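Against the Abridged Bedtime
Words by Ruairi Buchanan

My daughter is five, and she can't read, and she knows every word of a picture book called The Goat of Dunbar. I found this out the night I tried to skip page eleven.

Page eleven is where the goat lists everything it has eaten. The list includes a hat, a second hat, the mayor's trousers, and a ladder, and it goes on until the bottom of the page and then, in what I can only call an act of aggression by the author, onto page twelve. I had been up since five that morning. I turned two pages together with what I thought was a fairly smooth thumb.

"You forgot the ladder," she said.

I went back and read the ladder. I have read the ladder every night since, and somewhere in there I changed my mind about a thing I used to hold strong views on, namely whether it does a child any good to hear the same book over and over when there are so many others sitting on the shelf.

My old view was that it didn't. We had a lot of books. My wife's family gives books the way other families give socks, and when we moved to Mitport I packed them myself and there were 72, not counting the ones made of cloth. I had a plan for them. We would go left to right. There would be variety, there would be books about weather, and by kindergarten this child would have a broad foundation. I may have said the words "broad foundation" to another adult at a party.

She heard eleven of them and picked the goat.

The advice available to a parent in this position is plentiful and mostly cheerful. Rotate the shelf. Hide the favorite. Offer two choices, neither of them the goat. I tried hiding it, behind the towels, and I'd like to report that she forgot about it in a day or two, but she lay in bed and recited it at me in the dark, ladder and all, in my own voice. She does my pauses. She does the little sigh I do before page eleven, which she believes is part of the text.

That sigh has bothered me more than anything else in this business. I had assumed that the book was the thing and I was the delivery service. Any grown-up with a working lamp could bring the goat to the door. But she had learned a version with me in it, tired and slightly put out, and when my mother-in-law came to stay and read it beautifully, with accents, she was corrected on the sigh.
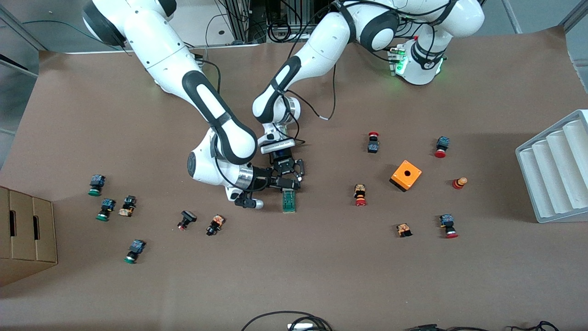 There is a kind of app for all this now, of course. The one our neighbors use is called Zokham, and it will read your child a story in a warm voice that never loses its place. It has a library of 300 titles. It can also make a book shorter. You slide a little bar, and a story that ran to twelve minutes comes down to four, with the plot intact. I tried it at their kitchen table, and I'll admit that my first feeling was envy. Four minutes! I could be downstairs by 7:30 eating cereal over the sink like a free man.

My second feeling was that whoever built the bar had never met page eleven. If you take the list out, the plot is indeed intact. A goat eats things, and is sorry. You could get it down to six words, as I just did. What's gone is the part where she holds her breath at the second hat. She has known about that second hat for a year. She still can't believe it.

I don't want to be a snob about the app. Our neighbors have twins and a newborn, and if a pleasant voice wants to take the eight o'clock shift I'm not going to stand in their yard holding a hardcover and looking sad. There are plenty of evenings when a recorded story beats a parent who is reading with his eyes shut. I also notice that people who write essays in praise of bedtime tend to have one child, or a deadline, or both. I have both.

What I object to is the notion, which I held myself with great confidence, that a children's book is something to get through. We talk this way about our own reading too. A man I used to work with set himself a goal of 40 books a year and would tell you in March that he was ahead. I asked him once which had been the best so far and he had to check his phone. I laughed at him all the way home, and then I went upstairs and told a five-year-old that we'd already done the goat.

Small children have no interest in having done a book. They treat it more like a house. They want to go in by the same door and find the chairs where they left them, and if you have moved a chair, they will tell you. When she asks for the goat again she isn't asking what happens. She is the world's leading authority on what happens. She wants to be there while it does.

I still have some of this in me, though it took a while to find. When I was a boy I had a book about a river boat called the Katitska, which my father read to me in the winter we had no television. I couldn't tell you the plot now for any money. I remember that the boat got stuck, and that he made the engine noise, a sort of wet rattle from the back of the throat that he would have been mortified to produce in front of any other human being. He was a reserved man. He wore a tie on weekends. And each night for most of January he sat on the edge of my bed and gargled like a drain, at the same place on the same page, with no sign of having enjoyed it.

I bought a secondhand copy last year, thinking I would read it to my daughter and something would pass down the generations. It's not very good. The boat is stuck for much longer than I remembered, and there is no engine noise written anywhere in it. I went through it twice looking. He must have put that in himself.

She listened politely, gave the boat one evening, and asked for the goat.

So these days we read the goat. It takes eleven minutes if I'm brisk and longer if there are questions, and there are always questions, most of them about the trousers. I've stopped trying to slip other books in front of it, although she'll sometimes allow one as a sort of opening act, provided it knows its place. The remaining titles are on the shelf, left to right, and the ones about weather look as good as new. She starts school in the fall and will presumably learn to read the thing for herself, and I have been told by parents further along that the whole arrangement ends without any notice. One night they take the book out of your hand and that's your job gone, after 30 or so pages of goat a night for years.

I'm not ready to be wistful about it yet. I had page eleven again last night and I was tired, and I read both hats and the mayor's trousers and took a breath for the ladder, and she put her hand on the page and told me I hadn't done the sigh.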